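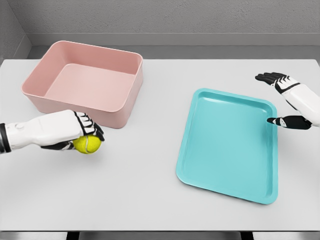
When must an operator log an intervention during a bimanual handling trial?

Every time a person stops, resets or corrects the robot, including between trials.

Posted by k_piatek
The Pronau guideline is clear on this point. Our group at Onuvville logged 1,165 trials under it, and resets were entered as interventions throughout.

Posted by griltel_qa
I must disagree with the second part. A reset between trials is preparation. Counting it inflates the rate; in our last set it added 115 entries. 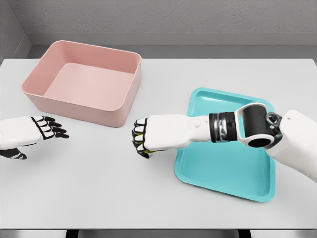

Those entries told reviewers nothing about safety or task performance, and they delayed sign-off until Sunday.

Posted by k_piatek
A separate column for resets would address the delay. Omitting them is not acceptable under section 20.

Posted by izzati.entili
Kubiak already uses two columns. I can share the form with members on request.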